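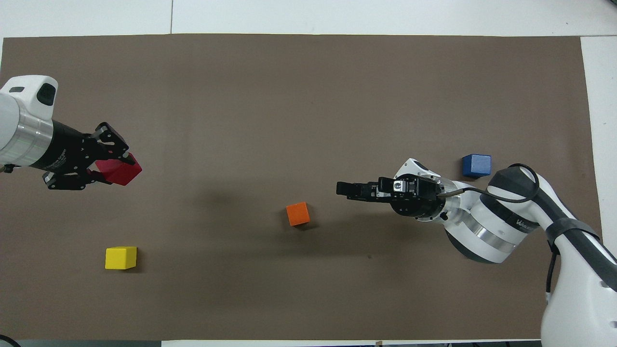
Zwei Arme, vier Würfel und ein Nachmittag Robotik-AG

Von Griet Hoekstra, 17. Juni 2020

Eigentlich wollte ich nur kurz vorbeischauen. Toon Peeters, der die Robotik-AG am Mertens-Kolleg leitet, hatte mir geschrieben, dass seine Gruppe endlich beide Arme gleichzeitig laufen lässt, und ich dachte: gut, eine halbe Stunde, ein paar Notizen, dann wieder heim. Am Ende saß ich bis kurz vor sechs auf einem viel zu niedrigen Hocker und habe mitgefiebert wie beim Elfmeterschießen!

Geübt wird gerade für den Clellmont-Cup, den kleinen Schulwettbewerb drüben in Rutstead. Die Aufgabe klingt harmlos. Auf einer braunen Matte liegen farbige Würfel, rot, orange, blau und gelb, und zwei Arme, einer links, einer rechts, sollen sie in einer vorgegebenen Reihenfolge umsetzen, ohne sich dabei in die Quere zu kommen. Wer welchen Würfel nimmt, entscheidet das Programm der Gruppe. Und da fängt der Streit schon an (ein freundlicher, muss ich dazusagen).

Ermelinda Patrício aus der Elften hat den Teil geschrieben, der die Arbeit aufteilt. Ihre erste Fassung vom Mai war ganz simpel: Was näher am linken Arm liegt, holt der linke, den Rest der rechte. Das ging prima, bis ein Würfel ungefähr in der Mitte lag. Dann wollten beide hin. „Die haben sich richtig angerempelt“, hat sie mir erzählt und dabei die Unterarme gegeneinandergeschlagen, damit ich es auch wirklich verstehe. Jetzt meldet der eine Arm die Mitte an, und der andere wartet mit offenem Greifer, bis er dran ist. Sieht fast höflich aus.

Was mich mehr überrascht hat, ist, wie viel Zeit für das Greifen selbst draufgeht. Ich hätte gedacht, zupacken kann so ein Ding von allein. Urmas Vanags, zuständig für alles, was klemmt, hat mir sein Heft gezeigt. Darin stehen 200 Versuche mit Datum, Farbe und einem Häkchen oder eben keinem. Setzt der Greifer ein bisschen verdreht an, hängt der Würfel schief zwischen den Fingern, und beim Absetzen kippt er dann gern weg. Für den Cup zählt das als Fehler. Urmas will deshalb vor dem Zupacken noch eine kleine Drehung einbauen, Ermelinda findet, das kostet zu viel Zeit. Als ich gegangen bin, war das noch nicht entschieden.

Punkte gibt es beim Cup für jeden Würfel, der richtig liegt, dazu einen Bonus fürs Tempo. 80 Punkte braucht man für die Endrunde. Im besten Durchlauf, den ich gesehen habe, fehlten der Gruppe nach eigener Rechnung noch 10, und die Stimmung war trotzdem bestens. Rianne Desmet, mit dreizehn die Jüngste, durfte die Stoppuhr bedienen und hat jede Zeit so laut durch den Raum gerufen, dass ich sie beim Schreiben immer noch im Ohr habe.

Gesteuert wird alles über Mimilance, ein kleines Programm, das frühere AG-Mitglieder angefangen haben und an dem seitdem jeder Jahrgang weiterbastelt. Man merkt das auch, im Menü stehen drei verschiedene Sprachen durcheinander, und den Knopf zum Anhalten hat irgendwer mal „Ruhe jetzt“ getauft. Toon will das nicht ändern lassen. Verstehe ich gut!

Wer mitmachen möchte: Die AG nimmt nach den Sommerferien wieder Leute ab der siebten Klasse auf, Programmieren muss man vorher nicht können. Einfach bei Toon Peeters im Technikraum melden, am besten gleich nach der sechsten Stunde, später ist er meistens in der Werkstatt und hört das Klopfen nicht.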